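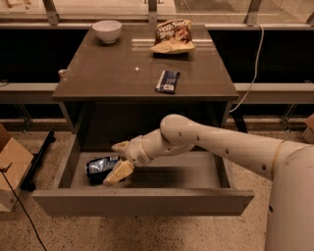
Fig. 1. Nightstand with the drawer open; bowl, snack bag and wrapped bar on top.

Week 3: Friction, or why things slide (and why they don't)
Introductory Physics for Designers
Lensa Sisay

Welcome back! Last week we spent all our time on forces that point straight up and down. This week we go sideways, and I have been looking forward to it since the course started, because friction is in everything you will ever design that moves, hinges, stacks or stands still.

1. Two kinds of friction

Push lightly on a heavy box and it stays where it is. Push a bit harder and it still stays. The floor is pushing back exactly as hard as you push, and that is static friction. It adjusts itself to match you, up to a limit. Go past the limit and the box starts to move, and from then on you are working against kinetic friction, usually the smaller of the two (you have felt this: the box lurches, and then it's easier).

We write the limit as

maximum static friction = mu_s x N

where N is the force pressing the two surfaces together and mu_s is a plain number with no units. For sliding we use mu_k in the same way.

Please notice what is missing from that formula. Area! A brick lying flat and the same brick on its end give nearly the same friction. Most people don't believe this until they try it, so we will try it in lab with a spring scale.

2. Worked problem: a box of catalogs

A box presses on a level floor with a force of 700 newtons. It takes a sideways push of 200 newtons to get it going. What is mu_s?

mu_s = 200 / 700 = 0.29

Now put a second, identical box on top of the first. N doubles, so the push you need doubles as well, to 400 newtons. The coefficient stays at 0.29. It belongs to the pair of surfaces, and the load doesn't change it.

3. Drawers and the sticking problem

I love this one. Take an old drawer on plain runners, with no rollers or bearings, and pull it by one corner. It twists a little, the corners dig into the sides, and the harder you pull the harder they dig. Friction grows along with your pull, so you can never win by pulling more. Engineers call this jamming or binding.

Whether a drawer binds depends on its depth from front to back, on how far off center you pull, and on mu_s. Deep, narrow drawers are forgiving. Wide, shallow ones are a pain, especially near full extension, when only a short length is still held by the case. Rubbing wax on the runners lowers mu_s and gives you more room for a bad pull.

4. Before next time

Read the Duggan chapter on inclined planes, up to the part on wedges. Then do these at home:

Find a drawer that sticks. Pull from the middle, then from one side, and sketch the forces in both cases.

Tilt a tray with a coin on it until the coin slips. Measure the angle. The tangent of that angle is mu_s (we'll prove it in class, it takes three lines and it's lovely).

Bring your sketches to lab in room 3344.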